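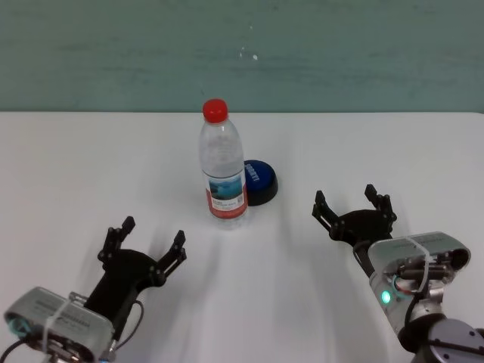
The demo table at Filora, with a water bottle between the two grippers.

Hi, and welcome to Mekov! I'm Savvas Liapis, and I started this place with Iraklis Kontogiannis in a rented unit with one bench and a very loud heater. These days there are 12 of us, we build and program two-armed robots for small packing shops, and the heater is still with us (sorry, visitors).

Filora is our demo room, and every March we open it up for the day. Last time 300 people came through, which was a lot more than we had cookies for! Each demo runs 20 minutes. We start with plain everyday stuff on a white table, like a bottle of water with a red cap, and then you get to ask for things. Kids always ask for the hardest ones. One girl wanted her shoelaces tied, and Iraklis has been fiddling with laces on his lunch breaks ever since.

Can't make the open day? Small groups are welcome the rest of the year too. Come hungry for questions, wear closed shoes, and tell us ahead of time if you'd like to bring your own parts to try out. I love it when people do that – somebody once showed up with a whole crate of jam jar lids and we ended up staying till dinner.

Write to me or Iraklis through the contact form and we'll find you a spot.

Page updated 12/29/22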